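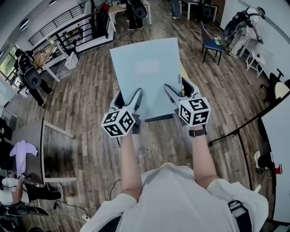 Labels. Whole talk is labels, so get into it fast, don't do the long hello. Storage goes bad one unlabeled thing at a time and by the time anyone notices it's a weekend of work. Point at the slide while people are sitting down: big light blue-gray board, small label strip near the right edge. Ask the room, if twelve of these were stacked flat against a wall, which edge would you want facing out? Wait for it. Someone always says top. Let them argue a little, then move on.

June 18, 2020 – Brendstead meetup, storage and stockrooms night. 2 parts and questions. Water on the left. Keep the clicker in the right hand this time!!

**Who I am, quick**

- Ran the back room at Hollis, props and rentals. Then Badmont, bigger, worse.
- Not a label person by nature. Got there by losing things.
- Skip the college bit. Skip the truck story unless they're laughing already.

**Part 1 – what a label is for**

Start with the question. Who reads it? Usually the answer is someone who doesn't know what the thing is called. New hire, temp, somebody's cousin helping at 6 in the evening. You already know where the extension cords are. Label isn't for you.

So:

- Say what it is in the word most people would use. "Curtain weights" and not the supplier's word. At Hollis we had a bin marked with a part number for two years, everyone opened it to check. Every time. Lid broke from being opened.
- Then where it lives. Shelf letter, shelf number, done. Things leave home, the label brings them back.
- Then maybe a date. Only if it goes bad or gets tested. Don't date a hammer.

PAUSE here. Ask for worst label they've ever seen. Take two, no more. (Last time this ate the whole middle section.)

If no one speaks: mine was "MISC 2 – NEW MISC." There was no MISC 1.

**Where it goes on the thing**

Back to the opening slide if it's easy, otherwise just use hands.

Flat stuff – boards, panels, table tops, signs – gets stored on edge, pretty much everywhere I've been. So the face is hidden. A label in the middle of the face is a label nobody reads until they've already pulled it out, and now they're standing there holding the wrong panel in an aisle. Near an edge is better. On the edge itself is best if it's thick enough to take one.

Pick a side. Same side for everything. I don't care which. Badmont went right, Hollis went left, moving between them made me crazy for a month.

Boxes: short end AND lid. Two labels. People will say that's double the work, it is, it's a few seconds.

Bags: tag on the handle, not stuck to the fabric. Stickers on fabric last until December when it gets cold in the unit and they all drop off. Found a whole drift of them on the floor. Swept up the entire inventory basicly.

Tubes and poles: flag label, wrapped round and stuck to itself. Both ends.

Cables: same flag, near the plug. Length on it. If you only do one thing after tonight do lengths on cables.

**Part 2 – keeping it going**

This is the half people skip. Anyone can label a room once. Everybody's got the big Saturday-cleanup photo where it looks like a store.

The Odau project – explain in one line: shared storage, several groups, one key. We labeled 100 items in the first push. Felt great. Looked great. By the following season a good part of it was wrong, things had been swapped, repaired, cut down, painted over. A wrong label is worse then none. With none you go look. With a wrong one you load it in the van and drive.

What helped:

- Label maker stays in the room. On a string if you have to. If it's in the office it's gone.
- Spare tape next to it. Same drawer. When the tape runs out, the whole system stops, and it's such a dumb way to stop.
- Peel the old one off first. ALWAYS. Don't stick over. Layers get thick and the whole lump comes off together.
- Anybody can change a label. We tried having one person in charge, all that happened was a pile of sticky notes on that person's desk.
- Walk one shelf when you lock up. One. Not the room.

What didn't help:

- Color codes. Fine until someone buys the wrong color tape, then you have two kinds of green and a debate. Also not everyone can tell them apart. Words first, color extra if you love it.
- The spreadsheet. Ok it helped a bit. But it was out of date from the first week and people trusted it more than the shelf. Trust the shelf.
- Laminating. Slow. Looks nice. Corners catch.

**Demo**

Pass round the sample bag: good tape, cheap tape, cloth tape, tie-on tag. Have them try to peel each with a thumbnail. Keep talking while it goes round, otherwise dead air.

Talk about marker pens here. Fine on cardboard. On anything shiny it rubs off on your sleeve. Pencil on raw wood lasts for ages, better than you'd think.

Letter size – hold up the tag, step back to the end of the front row. If the person in front can't read it from there, too small. Caps are ok for one word, hard going for five.

**Questions I'll probably get**

- QR codes? Sure if everybody has a phone out and signal in the basement. Put the words on too.
- Stuff we don't own? Put the owner's name first, bigger than the item. Phone number. Saves a fight.
- Where to begin if it's a total mess? By the door. Things near the door move the most.
- Do I label the shelf or the thing? Both. If only time for one, the thing.
- What about throwing stuff out – different talk, say so, don't get pulled in.

Get the sample bag back before people leave. Short one roll last time. Chairs back against the wall, lights are the switch behind the coat rack.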